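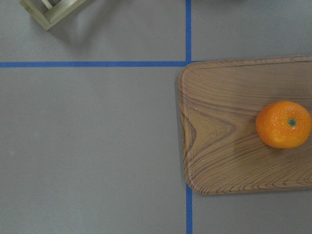
CANTHORPE, July 8, 2024

Print this page | E-mail this page

Course notes, unit 18: The pick that missed
By the lab instructor, Irmont Technical Program

Okay, so before we get to the fault log I want you to look at the table the way the wrist camera gets it. Blue tape, gray top, board on the right, orange on the board. Notice where the board sits on the vertical line of tape — its left edge overlaps it a bit and hides a stretch of the blue. Keep that in your head, we're coming back to it.

Now the fault. This is run 1403, from the fruit transfer exercise we do on the Partington cell. The arm is supposed to find the orange, come down over it, close, lift, and carry it across. On this run it came down too far to one side. One finger landed on top of the fruit, the controller saw the force climb, and the arm kept pushing for longer than it should have before the protective stop kicked in. The orange got squashed, the finger pad tore, and I got to spend my lunch looking for a spare pad (there was one, in the wrong drawer, of course).

Everybody in the last group blamed the vision. I did too at first! But go look at the log. The detector found the orange just fine and the confidence never dropped. What went wrong is what we did with that answer afterward.

The cell has a setup step where the software finds the tape corner, the T where the two strips meet, and uses it as its origin. Then it looks for the long vertical line to work out which way the table is turned. With the board sitting partly over that line, the line shows up as two pieces with a gap between them. Our line finder was written to want one long piece. It threw out the lower piece, tried to get the angle from the short bit on top, and got it wrong. A small angle error at the corner doesn't hurt you much close in. Out where the fruit is, it moved the target 21 millimeters. That's plenty to put a finger on top of an orange.

So that's fault one, and it's a dull one, and I love it. The check that should have caught it was there the whole time. Setup prints a fit score and the score was awful. It printed it and carried on, since whoever wrote that part (me, in September) made it a warning and never went back to make it a stop.

Fault two is the one I care about more, because a person could have had a hand in there. The force limit was set to 30 newtons, and it did trip. But the limit was only being checked at the end of each motion segment, and the descent was one long segment. Please read that sentence again. A limit you check late is a limit you don't have for most of the move. We now check it every cycle, and the descent has its own slow speed.

For lab, work from the Lostby worksheet and do these in order:

Pull up the setup output for run 1403 and find the fit score. Write down what you would have done if you'd been standing at the cell.

Change the line finder so it can join two pieces that lie on the same line. Try it with the board over the tape and then with the board moved clear. Keep both results.

Turn the warning into a stop. Then make it fail on purpose and show me the stop.

Run the descent with the foam block only, no fruit, guard closed, one of you on the stop button the whole time. If you have to reach in, hit the stop first — every time, even for a crumb.

One more thing on the write-up. I don't want "operator error" as a cause. If you think the board was put down in the wrong spot, tell me where the setup sheet says it has to go. I checked and it doesn't say. Bring me a better sentence for the sheet and I'll put it in.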